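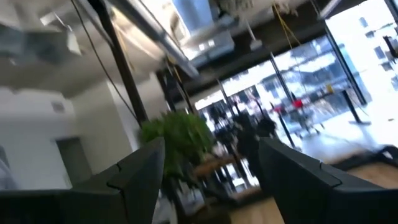 About Pindico

We write instruction manuals. If you have ever owned a dehumidifier, a folding bed or a mid-priced bread machine, there's a fair chance you have thrown away something we wrote. We don't take it personally. We keep the PDF online for when you come back.

Pindico started in Clirkau 18 years ago, in two rooms over a shop that sold vacuum cleaner bags. The first job was a kettle. The manufacturer had a manual already, and it told the owner to "enjoy the boil with attention to own hand." We charged very little to fix it and were paid late. Both of those policies have since changed, the second one only on paper.

What we do

Most of our work is for companies that make things for the home and would like fewer phone calls about them. You send us the product, the parts list and whatever your engineers wrote. We put the thing together using only what's in the box. We write down where we got stuck, and then we write the manual so that the next person gets stuck somewhere else, or ideally not at all.

We also do quick-start cards, warranty leaflets, spare parts lists and the stickers that say which way is up. We'll rewrite an old manual if the bones are good. We don't write slogans. We tried once, for a step stool, and the client was very polite about it.

Since moving into the Grevden building we have had big tables, decent windows and an elevator that takes a wardrobe in its carton. The old rooms had none of these, and there's a stretch of stair rail in Clirkau that still carries some of our early work on recliners. 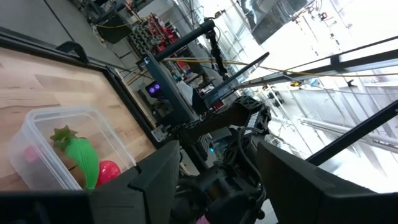

Green toy, red ball and friends, in their container on the table.

How a manual gets made

First comes the unboxing, and there is a small amount of competition for it. Then a writer who has never seen the product builds it alone, with a second writer sitting nearby who isn't allowed to help. Sighing counts as helping. The notes from that session become the first draft, usually within a week.

The draft goes to you, and you'll want to put the safety warnings back in. We expect this. We'll ask which of them are required and which were added after a meeting. On one space heater we found 54 warnings ahead of the on switch, including two that disagreed with each other about curtains. The finished version kept every one the law asked for and still got people to the switch by page three.

After that we test it on people from outside the office. They get the box, the manual and 30 minutes. They're paid in cash and sandwiches and they are merciless, particularly the retired ones.

The Aasen method

Clients ask about this, so we may as well explain it. Aasen was a bookcase. It came to us with a nine-page manual and a bag of screws in four lengths that looked the same until you had used the wrong ones. We built it five times. Somewhere in the third attempt we started drawing every screw at its real size on the page, so you could lay it down on the picture and check.
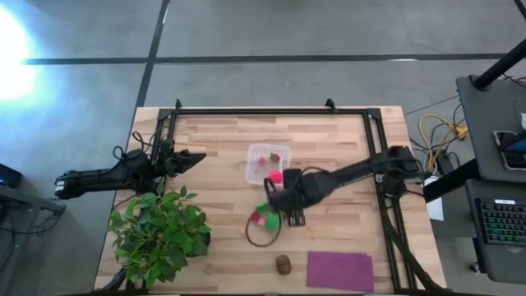 We've done it that way ever since, and at some point it acquired a name, which makes it sound as though we had planned it. The bookcase is still with us. It leans slightly to the left and holds the archive, which is some 3,000 manuals, mostly ours, along with a few by competitors that we keep for morale.

Who we are

A small staff, mostly writers, with two illustrators who are better than the rest of us and know it. A few of us came from newspapers, one from a hardware store, and one from a law firm that never gets mentioned at lunch. Everyone writes, everyone builds, and everyone has at some time been asked by a relative to program a thermostat.

We close for two weeks in August. Every year a new client finds this out in August.

Working with us

Send a short note saying what the product is, how many languages you need and when it ships. If it has already shipped, say so, we've heard worse. Please don't send the product before we have answered, especially if it's a mattress.

We quote by the page, and we try to talk you into fewer pages. Our accountant has raised this.

Current openings: one writer, with patience and a good back. Please apply with a page of instructions for something you do every day. We've had plenty on making coffee.

Page last updated March 13, 2018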